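Horkislow cell, two-arm bench: tape marks and reset rules
Status: open, waiting on reply
Component: Pace bench procedure, section on layout and resets

Hi all, me again. I've been going through our two-arm bench against the Pace procedure before we hand it over to Fludcombe, and I've got a few things I can't square with the written rules. Putting it all in one ticket so it doesn't end up scattered through chat like last time!

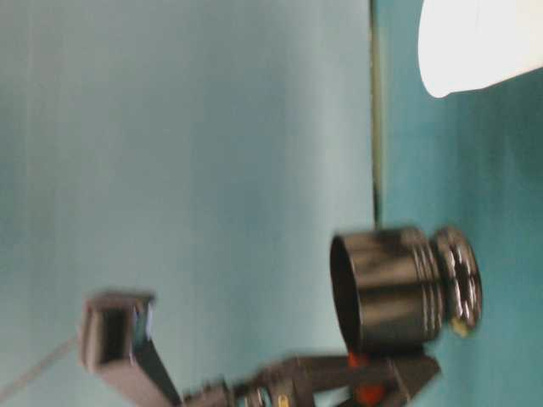
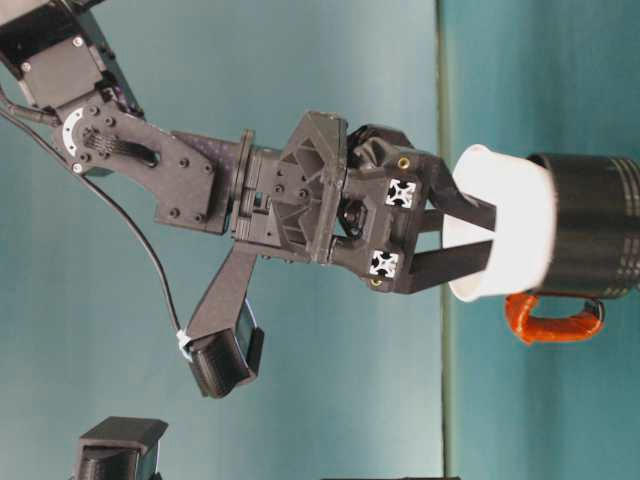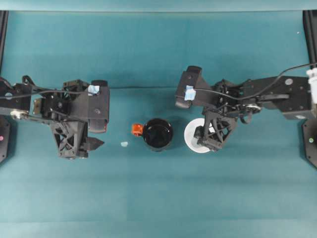
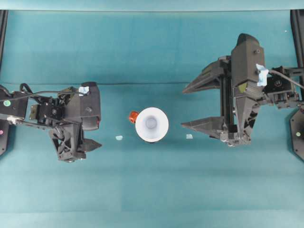 Teal bench, mug and cup work. The last two are the overhead views.

First one is the tape. The procedure says any reference mark on the cloth has to be flat, square-cut and written up in the layout sheet. In the last overhead there are two bits of light blue tape flanking the white cup, and I'd call those fair enough as marks. In the other overhead all I can find near the mug is a small crumpled pale blue scrap, and I honestly couldn't tell you if it's a mark or rubbish. The rule should cover that. My suggestion: if it isn't lying flat, it comes off before the next run.

Second, tape on the grippers. Both arms have a piece of light blue on the housing in both overheads, and the right-hand one is crumpled in the last view. The procedure has nothing on tape on moving parts. Vitwood's own bench notes (the old ones, with the coffee ring on the cover) only allow it away from the fingers and vents. I'd copy that straight across.

Third, cables. Our rule is a hand's width of slack at the wrist and no loop that can reach the fingers. There's a long thin cable trailing across to the gripper camera in the second picture, held near the end with a white zip tie. I reckon one tie is light on for a run that length, but the rule never says how many, so I can't fail it. Can we pick a number?

What I've tried so far:
- Re-read the layout sheet, revision 17. Nothing about loose tape.
- Searched the ticket history. Ticket 724 asked about cable ties and was closed without an answer. Ticket 1330 is about cloth creases, so no help.
- Ran my draft wording past the afternoon shift. They were fine with the tape rule and grumpy about the cable one (fair, they're the ones who'd have to redo it).

One more while I'm here. The "start clear" rule says both grippers stay back from the objects until the run is called. In the third picture the right finger is over the white plate, and I can't tell from a still if a run had been called by then, so I'm not logging it as a breach. It'd be much easier to check if the run state got saved with each still.

Update, Friday: linked this to ticket 1744 for the run state request. Tape wording is in the draft now. Still need a decision on the ties before I can send the sheet to Fludcombe, so if you've got a favourite number please just post it below.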